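Boîtes rondes en métal pour les restes : est-ce que ça vaut vraiment le coup ?

Posté dans Cuisine et conservation — juin 2020

marchedoux
Bonjour à tous. On m'a offert deux boîtes rondes en métal avec couvercle, et tout le monde me jure que je vais enfin pouvoir me débarrasser de mes plastiques. Je demande à voir. Chez nous, les restes, c'est un plateau de bricoles : un pilon, un bout de fromage ou de beurre, un morceau qui a l'air frit, des lanières rouges et orange. Rien qui se range bien, et surtout rien qui ait envie de passer la nuit avec le voisin. La notice promet « fraîcheur préservée » sans dire combien de temps ni pour quel aliment, ce qui ne m'inspire guère confiance.

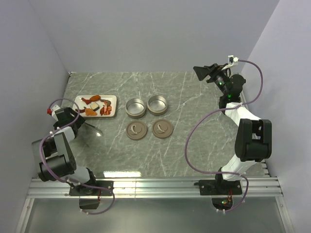 Les deux boîtes ouvertes, leurs couvercles devant, et le plateau à répartir.

Vous mettriez quoi avec quoi ? Et le couvercle à poignée, il ferme pour de bon ou il est juste posé ? J'ai payé 16 euros une boîte Lurier « hermétique » en novembre, elle a coulé dans mon sac au premier trajet. Depuis, je me méfie.

Fergal Conneely
Je répartirais par texture, pas par couleur ni par taille. Le frit d'un côté, sur une feuille d'essuie-tout, et tout ce qui est humide de l'autre. Le fromage, ni dans l'une ni dans l'autre : papier sulfurisé, bac du frigo.
Pour la fermeture, test tout bête : un fond d'eau, couvercle mis, tu retournes au-dessus de l'évier. S'il n'y a pas de joint, je ne vois pas par quel miracle ça tiendrait. Ça reste très bien sur une étagère de frigo, mais pas dans un sac.
Ne laisse pas traîner le pilon sur la table sous prétexte que tu réfléchis au rangement. Chez moi c'est au froid en 30 minutes — et mangé dans les 3 jours, sinon poubelle. Pas de métal au micro-ondes non plus, tu t'en doutes.

tiroir56
Moi j'ai des Pumholm et j'en suis contente, elles ne gardent pas les odeurs. Tu peux tout mettre ensemble, franchement, ça finit au même endroit !!

marchedoux
Merci Fergal, je ferai le test de l'eau ce soir. Pour tout mélanger, non merci, j'ai déjà mangé du beurre au goût de friture. Par contre, ton essuie-tout sous le frit, tu le changes le lendemain ou tu le laisses jusqu'au bout ?

Fergal Conneely
Je le change s'il est trempé, sinon je laisse. Et n'attends pas que ça redevienne croustillant sans un passage au four.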